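How we set up and ran our suturing module (and how you can run it with your own student group)

I promised in October that I'd write this up properly, and then a semester happened, so here we go. If you're in a student robotics club and you want to move from pushing foam blocks around to something with real fine motor control, suturing on practice pads is a fantastic project. It's hard, it's fiddly, and people who walk past your bench will stop and stare!

I run the teleoperation group in the Lukis program at Divmont. We've got a two-arm surgical setup with needle drivers on both sides, a fixed camera over the bench and a small camera down at each wrist. You don't need exactly what we have. What you do need is two arms that can each grip a needle, a decent view of the work and a lot of patience, plus somebody who's willing to cut black thread into pieces all afternoon.

What you'll need

Two teleoperated arms with needle driver jaws
A tissue practice pad, cut or ready to cut
Curved needles with black suture thread attached
Scissors or a snipping tool for the tails
Blunt forceps for picking up dropped needles (never fingers, please)
A sharps container on the bench, open, before you power anything on
A notebook, paper, because your hands will be sticky and your laptop deserves better

Step 1: Fix the pad down

Do this first and do it well. A pad that creeps even a little will make you think your arms are out of calibration, and you'll lose an hour chasing a bug that doesn't exist. We clamp ours on two sides and then give it a good shove by hand. If it moves, clamp it again.

Line the cut up so both arms can reach across it without the wrists bumping. We started with the cut pointing straight at the operator, which looks natural but had us bending the left wrist into a horrible angle on every bite.

Step 2: Drive without a needle

I know, I know, everybody wants to sew. But spend your first session just opening and closing the jaws near the pad, touching one tip to the other and swapping sides. We make new members touch tips 98 times before they get a needle. The number started as a joke (it was going to be a hundred and Leilani Zamora said she was hungry) and now it's tradition.

What you're after is the moment when you stop thinking about the controllers. You'll feel it. Your shoulders come down.

Step 3: Load the needle

Grip a curved needle somewhere past the middle, toward the thread end. Hold it too close to the point and you've got nothing left to push through the pad. Hold it right at the thread end and it twists in the jaws the second it meets resistance. We squeeze, wiggle it gently against the other tool, and only then go near the cut.

Step 4: Take your first bite

Come in with the point as close to straight down as you can manage, then rotate the wrist and let the curve of the needle do the traveling. The most common beginner mistake by a mile is shoving forward, like you're using a sewing needle on a button. A curved needle wants to swing. If you push it in a straight line you'll drag the whole edge of the cut along with it.

Use your second tool to steady the edge. Press, don't grab. Grabbing leaves marks, and on a pad you're hoping to reuse for a month you'll care about that. 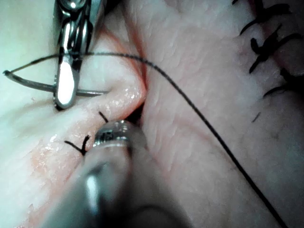

Needle in the upper driver, second tool pressing in at the cut. The knots down the right side close another section.

Keep an eye on your thread through all of this. It loves to drape itself over the jaws, and if you close on it by accident you can weaken it without noticing until the knot snaps. My habit is to stop before every bite and follow the thread with my eyes from the needle all the way out. It takes two seconds and it's saved me so many times.

Step 5: Pull through and leave a tail

Once the point comes out the other side, grip it with the second arm, let go with the first, and follow the curve out. Then pull the thread through slowly until you've got a short tail left. How short is up to you, but if you go too short you'll be chasing it around the pad while your teammates offer very unhelpful advice.

Pull along the surface of the pad instead of straight up. Straight up puckers everything.

Step 6: Tie it

This is where the real work is. Wrap the long end around the jaws of the empty tool, reach through, grab the tail, pull flat. Then do it again the other way. And again. Three throws is plenty for a practice pad.

Two things that helped our group a lot:

First, move the tool that isn't holding thread. Beginners try to wind the thread around with the arm that's holding it, and the loops fall off. Keep the thread arm pretty quiet, put the empty jaws next to it, and make small circles.

Second, talk. One person drives, one person watches the overhead screen and calls things out. "Thread's behind your wrist." "You've lost the loop." It feels silly for the first ten minutes, and then it feels silly to work without it.

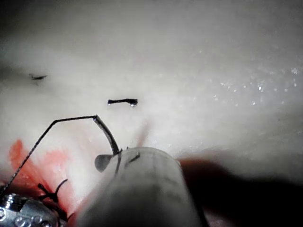

Two stitches set in the pale surface, with the needle and its thread below them and knotted ends at lower left.

Trim the ends after each stitch. Leave them long and they'll catch on the next one, and a tangle of black thread seen through a tiny wrist camera is about as readable as my handwriting. Pick up your scraps as you go, too – loose bits on the pad look exactly like stitches when you go back to score your recordings.

Step 7: Keep your spacing even

When you've got a few single stitches that hold, start caring about where they go. We mark the pad lightly along the cut for the first few sessions and then stop marking. It's a bit like taking the training wheels off, and the first unmarked row is always a mess. Don't worry about it!

Try working from one end of the cut to the other and keep your free tool on the side you haven't sewn yet. If you let it wander back over the finished part, it will find a tail and pull on it. Ours finds one every single time.

It also helps to slow your motion scaling down. We run ours low enough that a big sweep of the hand makes a modest move at the tip. Operators complain for a session that it feels like driving through syrup, and after that they complain whenever somebody turns it back up.
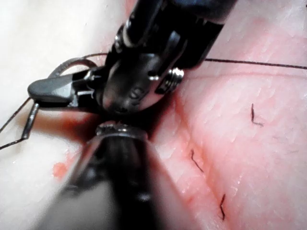

How long before a new member can tie a knot that holds?

In our group it usually takes 6 sessions, with each session being one evening and two people sharing the controls. Folks who play an instrument or do a lot of soldering tend to get there sooner. If someone's stuck, have them practice the wraps with a piece of string and two pairs of pliers at home, and then come back.

Step 8: Record and label

If all you want is to learn to drive the arms, you can skip this part. We're collecting demonstrations for a class project, so every attempt gets saved along with a note. Ours has 117 attempts in it right now, and a good chunk of those are failures, which we keep on purpose. Please keep yours! A folder of perfect stitches tells you very little about how to recover from a bad one.

For each attempt we write down who drove, which arm started with the needle, whether the needle was dropped, and how the knot looked when we tugged on it afterward. Kapoor, our little logging script, stamps the start and stop. (It's named after the street the lab used to be on. There's no deeper story.) Agree on your words before you start. For a while half of us wrote "slip" when the needle turned in the jaws and the other half wrote it when the knot came loose, and sorting that out took Leilani an entire evening and most of a pizza.

Check your camera views at the beginning and end of every session. Wipe the lenses. And if the wrist view is blurry up close, that may be perfectly fine, since the tool nearest the lens often is. Focus on the spot where the needle goes in.
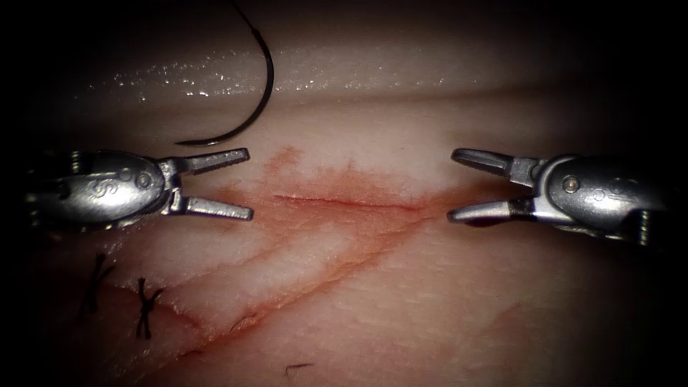 I've gone back and forth on when to call an attempt finished, and my advice is to pick a rule for your start and end poses and stick to it, even if it's a slightly silly rule. Eston, the team we compare notes with, ends theirs with both tools parked outside the view. I like having both wrists in the overhead shot, facing each other from either side of the cut with the jaws open, because then anyone scrubbing through the footage can tell right away which arm is which and whether anything is being held. The one thing I'd add is to write down where the needle is. It can be arching in from the top of the picture with neither gripper on it, and a person labeling in a hurry could easily mark it as held.

Step 9: Clean up

Count your needles back in. Every one, every time, out loud, into the sharps container or back into the case. Do it before anyone opens the snacks. If the count is off, everybody stays and looks, and that includes the person with a bus to catch.

Power the arms down in whatever order your manual says, wipe the jaws, and check the hinges for thread. Tiny pieces get wound in there and you won't see them until the grip starts feeling mushy a few weeks later. A soft brush gets most of it, and a pair of fine tweezers gets the rest.

Pads keep for a good while if you wrap them. Write the session on the back before you put them away, and rotate the cut you're working on so one area doesn't get chewed up.

A few problems you'll probably run into

The needle keeps spinning in the jaws. Regrip a little farther from the thread end. If it still spins, clean the jaws.

The knot slides open. Your throws are going the same direction. Alternate them and pull flat.

The edges won't meet. You're taking your bites too far apart or too shallow. Go deeper and move closer to the cut.

One arm feels laggy. Check that nobody has the video stream open on four laptops. It was me, last time.

If you get this running with your own club, send me your notes, especially if you've found a nicer way to do the second throw. Ours still looks clumsy and I'd love to steal a better one.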